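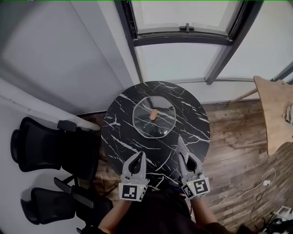
Notes for the Potwood room set, a folder of pictures and text about one furnished room and the things kept in it. Maintained by Marina Manolakis and Pui-shan Tsang.

## What is covered

- The round black marble table and the clear glass plate used on it
- Black mesh office chairs
- The side table in light wood
- Floor, window, walls and ceiling pipes

Item names are in `items.csv`, one row per item. The set has 279 rows. Use the name in the `label` column when you add a note, even if you would call the thing something else at home.

## Room notes
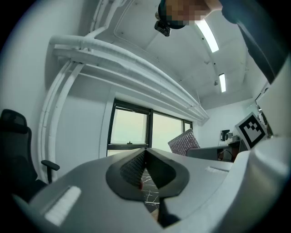

*Reading time: 1 minute*

The walls are white or light gray depending on the side. White pipes run under the ceiling, and one goes down the left wall. Lighting is by fluorescent tubes. The gray desk is filed under `desk`, and the chair with the red-and-white back has its own row, separate from the mesh ones.

Glass is filed by shape, so the plate is under `octagonal`. Food on a plate gets the label `food_small` unless Yoon-hee Ko has confirmed what it is.

## Known gaps

- Cables are labeled by color only.
- 40 rows have no material entered.

Send corrections to Marina. The next update is planned for January.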